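グリッパの指パッドを比べる連投をします。長いです。興味のある人だけどうぞ〜

---

**1/**
手持ち型のグリッパでデータを録り始めて、ずっと気になっていたのが指パッドの素材。アームの話は皆さんよくするのに、パッドの話って意外と流れてこないんですよね。なので自分で比べることにしました。候補は Grunano の柔らかいやつと、Morais の少し硬めのやつの2種類。

---

**2/**
先に条件を書いておきます。
- 対象は丸めた靴下(もこもこ系)
- 動作は「つまんで浅い箱に入れる」だけ
- 1セット24回、パッドごとに同じ回数
- 握り幅のログは Mislow のコントローラで取得

靴下を選んだのは、形が毎回ちょっとずつ変わるから。積み木だとどっちのパッドでも普通に掴めちゃって差が出なかった!

---

**3/**
Grunano の第一印象。柔らかい。指でつまむとむにっと沈む感じで、もこもこの毛足にはかなり相性がいいです。力を入れなくても持ち上がるので、手首がラク。長時間やる人にはこれ大事だと思う。

---

**4/**
ただ、離すときがちょっと苦手。毛足がパッドにくっついてきて、開いたのに靴下がついてくることがある(笑)箱の上で軽く振ると落ちるんだけど、その「振り」までデータに入っちゃうのが困りもの。学習させたら、ロボットが毎回手首をプルプルするようになりそうで怖い。

---

**5/**
Morais のほうは逆で、離れはすごくいいです。パッと開けばストンと落ちる。そのかわり、掴みに行く位置がシビア。丸めた靴下の端っこを浅く噛むと、持ち上げる途中でほどけます。ほどけた靴下を巻き直す時間がいちばん長かったかもしれない……。

---

**6/**
数字も出しておきますね。24回中、やり直しなしで箱に入ったのは Grunano が15回。Morais は慣れる前と後で全然違ったので、慣れたあとにもう一度録ってから出します。ここを雑に比べると不公平なので。

---

**7/**
あと地味に効くのがピボットのネジの締め具合!締めすぎると開閉が渋くなって、細かい力加減がぜんぶネジに吸われる感じになります。ゆるいと今度は左右の指先がずれて、薄いものが掴めない。パッドを替えたら必ずここも見直す、を自分ルールにしました。

---

**8/**
カメラの話も少し。最初は Sesport の広角をつけていたんですが、広すぎて指先まわりが小さく写るんですよね。画角を一段狭くしたら、パッドと対象の接触が前よりずっと見やすくなりました。ただし狭くすると今度は箱の奥が見えにくい。どこかで妥協するしかなくて、今のところ「両方の指先と箱の手前の縁が必ず入る」を基準にしています。

---

**9/**
コントローラ側の小ネタ。Mislow は握り幅のゼロ点が、電源を入れ直すたびに少し動きます。私は録る前に毎回、何も挟まずに全閉→全開をやって、その値をメモしてから始めるようにしました。面倒だけど、あとでグラフを重ねるときに泣かずに済む。

---

**10/**
ここまでで溜まったログが全部で1,694本。名前の付け方を途中で変えたせいで整理がぐちゃぐちゃです。これから始める人は、パッドの名前・ネジの締め直しの有無・対象の3つはファイル名に入れておいたほうがいいですよ。私は「test_new_new2」とかやってました。反省。

---

**11/**
照明も書き忘れてた。窓が近いと、時間帯で明るさがけっこう変わります。午後に録ったぶんと夕方に録ったぶんで、同じ色の靴下なのに別物みたいに写っていて焦りました。露出は固定にして、時間帯もメモに残すのがおすすめ。

---

**12/**
作業中の手元はこんな感じ。青いパッドの間、すぐ先にいるピンクのもこもこが箱の外の子です。

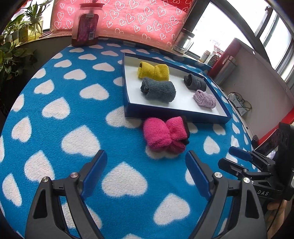
Gwenllian Rosser:柔らかいパッドの「離れ」の件、表面に細かい溝を入れると変わりますよ。うちは縦溝と横溝を両方試して、布ものは横溝のほうが素直に落ちました。ただ溝が深いと毛が詰まるので、浅めからどうぞ。

---

**13/**
溝!!その発想はなかったです、ありがとうございます。パッドの厚みに余裕があるので、まず浅い横溝を入れてみます。掃除の手間がどれくらい増えるかも一緒に見たい。

---

**14/**
質問が来ていたので答えておきます。「結局どっちを買えばいいですか」→ 布や毛足のあるものが中心なら、今の時点では Grunano を先に試すかな。箱ものや硬い容器が多い人は Morais で困らないと思います。両方触れるなら、自分の対象物で1セットずつやってみるのがいちばん早いです。

---

**15/**
もうひとつ、「両手で録るときは左右で違うパッドでもいい?」という質問。やってみたけど、私は混乱しました(笑)右手の力加減のつもりで左を握って、見事に靴下をほどく。慣れれば平気なのかもしれないけど、比較のデータとしては左右そろえたほうが読みやすいです。

---

**16/**
次は溝ありの Grunano と、慣れたあとの Morais を同じ24回で録り直します。握り幅のグラフもそのとき一緒に載せますね。溝の彫り方で「これはやめとけ」というのがあれば、彫る前に教えてください!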